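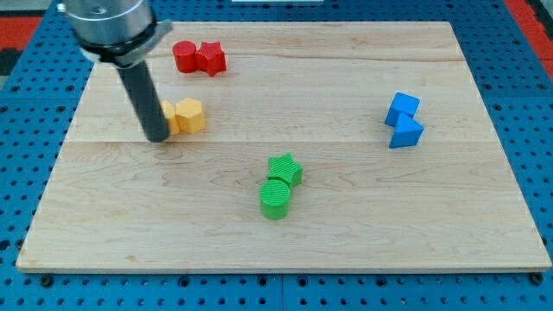 A commenter on the Tronia kit page wanted to know why the arm keeps shoving the whole group of blocks when it is only meant to move one. Most new owners run into this in the first week. The fix takes an evening.

Reading time: 3 minutes

The Tronia push kit comes with a straight rod for the arm, a set of printed blocks and the Lurnine control software. You supply the arm and a flat board. The steps below cover sorting blocks into pairs by color.

1. Fit the rod. Slide it into the clamp collar and tighten until it no longer turns by hand. A rod that sits at a slight angle is fine as long as you calibrate after tightening.

2. Set the height. Lower the tip until it just clears the board, then save that as the floor. Move to each corner and check again.

3. Start with two blocks of different colors, well apart. Drive the tip around a block before pushing. Do not drag it across the top.

4. Set push speed to 20 in Lurnine. The default is 77, and at that speed the cylinders roll off line if they tip.

5. Bring same-color blocks together with short pushes. Stop at first contact, back the tip off and raise it before heading to the next pair.

6. Save each run. We did 196 before changing any settings.

Stars are harder to steer than cubes. Push on the flat between two points and expect to correct often.

The kit is worth buying if you already own an arm. The printed manual skips step 2 entirely, so keep this page open on the bench.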